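Wuvondale収納室整理事業 進捗報告書

提出先 Rolcombe助成室
提出元 Gavwood生活用品貸出所
報告対象 2024年4月までの作業

はじめに

本報告書は、Rolcombe助成室から助成を受けて進めているWuvondale収納室の整理について、現在までの進み具合、支出の考え方、残っている課題をまとめたものです。前回の報告では、棚の搬入が済んだところまでをお伝えしました。その後は棚への収納、台帳の作成、仮置き品の確認を中心に進めています。作業を始めてからほぼ7週間になります。

全体としては計画に沿って進んでいますが、箱類の仕分けと床面の金具の扱いに遅れがあります。遅れの内容は後の項目に書きました。助成金の使途に変更はありません。

事業の目的(再掲)

収納室には、貸出に使う生活用品、行事用の小物、説明書や保証書の入った紙箱、布類、工具類が一緒に置かれていました。部屋の広さに対して物が多すぎるわけではなく、置き場所が決まっていないために同じ品を何度も探したり、手元にあるものを買い足したりしていたことが問題でした。

申請時に掲げた目標は、品物ごとに定位置を決めること、台帳を見れば所在がわかるようにすること、通路に物を置かずに済むようにすることです。見た目を揃えることは目標に入れていません。容器も、既にあるものを使えるうちはそのまま使う方針です。

作業の範囲

収納室を4つの区画に分けて作業しています。入口側の棚、奥の棚、壁際の床面、作業台のまわりです。区画の名前は当初、記号で付けていましたが、電話で伝えるときに聞き間違いがあったため、場所をそのまま呼ぶ形に改めました。台帳の区画欄も同じ呼び方に直してあります。

各区画の作業は、いったん品物を出す、用途で分ける、傷みを確認する、戻す場所を決める、台帳に記入する、という順で行いました。貸出の窓口を閉めずに進めているため、全部を一度に出すことはせず、棚の一段ずつ区切っています。途中で貸出の申し込みが入った品は、台帳に先に記入してから渡しました。

入口側の棚

入口側の区画は、収納と台帳への記入が終わりました。貸出の頻度が高いものを置いているので、最初に手を付けた場所です。扉を開けてすぐの段に返却品の仮置き場所を設け、点検が済むまでほかの品と混ざらないようにしました。

以前は返却された品を空いているところに置いていたため、点検済みかどうかが後からわからなくなることがありました。仮置き場所を決めてからは、戻す前に付属品を確かめる手順が守られています。台帳の備考欄に点検の結果を一言書くことにしたところ、欄が狭くて書ききれないという意見が出たので、次の版から欄を広げます。

電源コードの類は本体と一緒に保管しています。以前はコードだけを集めた箱があり、どの品のものかを照合するのに時間を取られました。照合の済んでいないコードは袋に入れて残してあり、持ち主の品が見つからないものは処分の候補に回す予定です。

奥の棚

奥の区画には布類、季節用品、紙箱、それに用途が決まっていない容器を集めています。棚は黒いワイヤー製のもので、段ボール箱と布製の収納かごを併用しています。布製のかごは中敷きが白く、縁に灰色の編み地が付いた型で、説明書や薄い箱を立てて入れるのに使えます。

ワイヤー棚は段の隙間から小さなものが落ちるため、細かい品は必ず容器に入れることにしました。袋に入れたまま棚に掛けたり載せたりしているものは、中身を確かめたうえで容器に移していきます。袋のままでは口が開いて中身が出やすく、貸出のときに一式が揃っているかを確認しにくいという指摘が前回の点検で出ていました。

段の高さについては、申請時の図面では等間隔にする予定でしたが、箱の寸法を測り直した結果、下の段を広めに取ることにしました。重いものを下に置くためです。上の段には軽い布類と、使う時期が限られるものを置きます。踏み台を使わないと届かない位置には、貸出用の品を置きません。

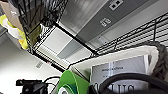
布製のかごに入れた紙箱や説明書は、中身が変わったとき誰が台帳を直すことになっているのですか。

出し入れをした当番がその日のうちに直し、台帳の更新欄に記入します。急ぎで直せないときは、かごの持ち手に付けた札を裏返しておき、次の当番が閉室前に処理する決まりです。

この決まりは、奥の区画で試しに始めたものです。入口側にも広げるかどうかは、運用の様子を見て決めます。札の材質は厚紙を選びましたが、持ち手の穴に通す部分が破れやすいので、補強用のシールを貼ったものに替えているところです。

紙箱の扱いについては、品物の元箱を全部残すか、必要なものだけにするかで意見が分かれました。元箱があれば運ぶときに便利ですが、棚の場所を大きく取ります。当面は次の基準で分けています。割れ物の箱、保証の期間が残っている品の箱、形が特殊でほかの容器に入らない品の箱は残します。それ以外は説明書だけを抜いて箱を畳みます。説明書は品名の順に並べ、かごに立てて入れます。

この基準を当てはめる作業が予定より遅れています。箱の表の印刷と中身が違っているものが多く、開けて確かめないと判断できないためです。中に別の品の部品が入っていた箱もありました。急いで畳むと後で困るので、確認の終わった箱から順に処理しています。

台帳の整備

台帳に記入した品は224件になりました。一式で貸し出すものは一式を1行としているため、個々の部品の数とは一致しません。たとえば鍋と蓋は同じ行に書き、蓋だけを別に貸すことはしません。

記入する項目は、品名、区画、段、容器の種類、付属品、状態、最終確認の日です。写真の欄も設けましたが、すべての品に付けるのは負担が大きいため、似た形の品が複数あるものだけを対象にしています。状態の書き方は「使用可」「要修理」「要確認」にまとめました。以前の一覧では「やや古い」「まあまあ」といった書き方が混じっており、貸してよいかどうかの判断に使えませんでした。

台帳は紙とデータの両方で持っています。紙は収納室の扉の内側に掛け、データは事務室の端末に置いています。紙への書き込みは週の終わりにデータへ移します。移し忘れがあると片方だけ古くなるため、移した行に印を付けることにしました。

表示札の作成には、Gautierの札作成ソフトを使っています。試用の期間中に必要な書式を作り、続けて使うことを決めました。費用は消耗品費に計上しています。印刷した札は字が小さいという声があり、品名の文字を大きくして区画名を下に移しました。貼り替えは入口側から行っています。

壁際の床面

壁際の床面には、棚に載らない長いものや、取り付け先のわからない金具が残っています。この区画は今回の事業の中でいちばん遅れています。

長いものについては、立て掛ける場所を決め、倒れないように帯で留めることにしました。帯の位置が高すぎると短い品が抜け落ちるので、低いほうにも一本足します。突っ張り棒、物干しの竿、巻いた敷物をここに置く予定です。傘や杖は入口側に移しました。

金具については、一つずつ用途を調べています。棚の付属品、以前使っていた家具の部品、建物の設備に関わるものが混ざっている可能性があるため、わからないまま外したり捨てたりはしません。床にあるものは位置を図に書き込み、建物の管理側に照会する対象としてまとめました。

とくに扱いを決めかねているのは、大きめの金属プレートのように、置いてあるだけなのか部屋の造作の一部なのかが外見から決められないものです。周囲に物を置くと掃除がしにくく、つまずく心配もあるので、回答が出るまでは近くを通路にせず、台車も寄せないようにしています。
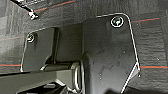

濃い灰色のカーペットの上にある黒い金属プレート。表面に淡い擦り傷がある。

照会の際に伝える内容は、所在、おおよその形、留め具の有無、まわりに置いている物です。大きさは当所で測って図に添えます。回答を待つあいだも壁際の掃除は続け、金具のまわりは手作業で埃を取ります。掃除機の先を強く当てると傷が増えるおそれがあるため、柔らかい刷毛を用意しました。

照会の結果、残すことになったものは台帳とは別の設備図に載せます。取り外してよいとされたものは、修理や再利用に回せるかどうかを見てから処分の手続きに入ります。取り外しの作業が必要な場合、当所の職員では行わず、管理側の手配に従います。その費用は今回の助成金には含めません。

作業台のまわり

作業台のまわりは、分類と収納が終わり、札の貼り付けが残っています。工具は引き出しにまとめ、よく使うねじ回し、はさみ、巻き尺は手前に入れました。引き出しの中に仕切りを入れる案もありましたが、工具の大きさがまちまちなので、浅い箱を並べる形に落ち着いています。

ねじ類は種類の判別に手間がかかります。袋に品名の書いてあるものはそのまま保管し、書いていないものは長さと頭の形で大まかに分けました。細かく分けすぎると戻すときに迷うため、この程度にとどめます。貸出品の予備のねじは、本体の付属品として台帳に書いてあります。

作業台の上は、点検中の品と筆記具以外を置かない決まりにしました。忙しい日には返却品が積まれてしまうことがあり、まだ徹底できていません。返却が重なる時間帯だけ、折り畳み式の台を横に出して対応しています。台をしまう場所は入口の脇に取りました。

処分と譲渡

使わないと判断した品は、譲渡できるもの、資源として出すもの、廃棄するものに分けています。譲渡は近隣の団体に品目の一覧を送り、希望のあったところに渡しました。引き取りの日まで置いておく場所が狭かったため、一度に送る品目を減らしています。

食器類は揃いが欠けたものが多く、貸出には使えないものの、引き取りの希望は多くありました。反対に、布の小物は状態が良くても希望が少なく、当所で掃除用の布や梱包の詰め物に使うことにしました。厚手の布は底敷きとして棚のかごにも使っています。

廃棄するものの中に電池の入ったままの品がありました。電池を抜いてから出すことを手順書に加え、抜いた電池は蓋のある容器に分けています。説明書の束に紛れていた古い申込書は、個人の情報が書かれているため事務室で裁断しました。今後、収納室に申込書を持ち込まないことも手順書に書きました。

支出の状況

支出は棚の部材、布製のかご、札の用紙とシール、ソフトの利用料、清掃用品です。棚の部材の支払いは済んでいます。かごは追加で注文する予定でしたが、手持ちの容器を先に使い切ることにして見送りました。浮いた分は同じ費目の中で札の用紙に充てる見込みで、費目をまたぐ移動はありません。

領収書の写しと費目ごとの明細は、別紙として提出します。清掃用品のうち、収納室以外でも使うものは当所の通常の経費で買い、助成金の対象から外しました。前回の報告で明細の欄が一部空いていたとのご指摘については、記入を済ませた版に差し替えてあります。

利用する側の様子

貸出の窓口では、品物を取りに行ってから戻るまでの待ち時間が短くなったという感想を受けています。待ち時間の計測はしていないので、改善の度合いを数字で示すことはできません。窓口の当番からは、台帳で段までわかるのが助かる、という意見が出ています。

一方で、札の向きが揃っておらず、通路の片側からしか読めないという不便が残っています。かごの正面を決めて札を付けるようにし、戻すときに向きを間違えないよう、段の手前にも同じ品名を貼ることにしました。棚の縁は細いので、挟み込む形の札受けを試しています。

通路は以前より歩きやすくなりましたが、季節用品の入れ替えのときには箱を一時的に床に置かざるを得ません。入れ替えの日は貸出の受付を早めに終え、箱を床に残したまま閉室しないことを申し合わせました。

遅れている点と対応

遅れは2点あります。奥の棚の紙箱の確認と、壁際の床面の金具の照会です。

紙箱については、当番の時間内に少しずつ開ける方法では終わりが見えにくかったため、貸出のない時間にまとめて行うことにしました。確認済みの箱には底に印を付け、未確認のものと段を分けます。中身と印刷が違う箱は、外側の印刷を紙で覆ってから新しい品名を書きます。

金具については、照会の回答がいつになるかを当所で決めることができません。回答が遅れた場合、壁際の区画は図面と一覧の提出をもって区切りとし、その後の対応を当所の通常の管理に移す形でお認めいただけるか、ご相談したいと考えています。

次の期間の予定

奥の棚の紙箱の確認を終え、残す箱の一覧を作ります。あわせて、袋のまま置いている品を容器に移し、台帳の容器欄を直します。

作業台のまわりの札貼りを済ませ、入口側の古い札と字の大きさを揃えます。当番の手順書は、返却、点検、収納、台帳の更新を一枚の紙で見られるように作り直します。今の手順書は追記が増えて読みにくく、新しく入った当番が同じところで手を止めています。

壁際では、長いものの立て掛け場所に帯を取り付けます。取り付けに壁の加工が要らない型を選んでいるため、管理側の許可を待たずに作業できます。金具の一覧と位置図は清書のうえ、管理側に渡したものと同じ版を次回の報告に添付します。

添付資料

費目別明細
領収書の写し
収納室区画図
台帳の抜粋(入口側の棚、奥の棚)
当番手順書(現行版)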